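Curwood Plinth Wax, Dark – 400 ml tin 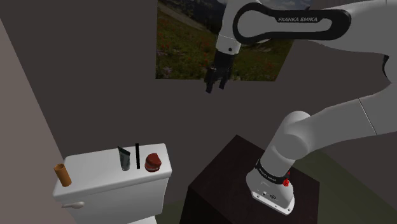
Dark brown pedestal, computer render.

I started making this wax for my own furniture, and then Marta Dmytriv pinched half a tin for her hall table and told everybody at the Serkine market, so now I sell it! It's a soft paste with a good deep brown in it, meant for stands, plinths, old bookcases and anything else wooden that has gone a bit grey and sorry for itself.

Rub it on thinly with a cotton rag (an old T-shirt is lovely), go and have a cup of tea, then buff it up with a clean bit. You want far less than you think – my first go was so thick that I could write my name in it. Two thin coats look much nicer than a fat one, and leave it overnight in between if you can bear to.

It will darken pale wood quite a lot, so do try it underneath first. I wouldn't put it on chopping boards or chair seats, and it won't hide deep scratches, though it does make the small ones a lot less annoying. On very shiny varnish it just slides about.

Size: 400 ml
Colour: Dark (there's a Clear as well, same price)
Stock code: 807
Coats: 2

Lev Derkach asked whether it smells. It does, a bit like a shoe shop, and it fades in a day or so with the window open.

I make 96 tins in a batch and the October batch is on the shelf now. Orders go out in a plain box with a spare rag tucked in, and if your lid arrives dented just drop me a line and I'll send another tin.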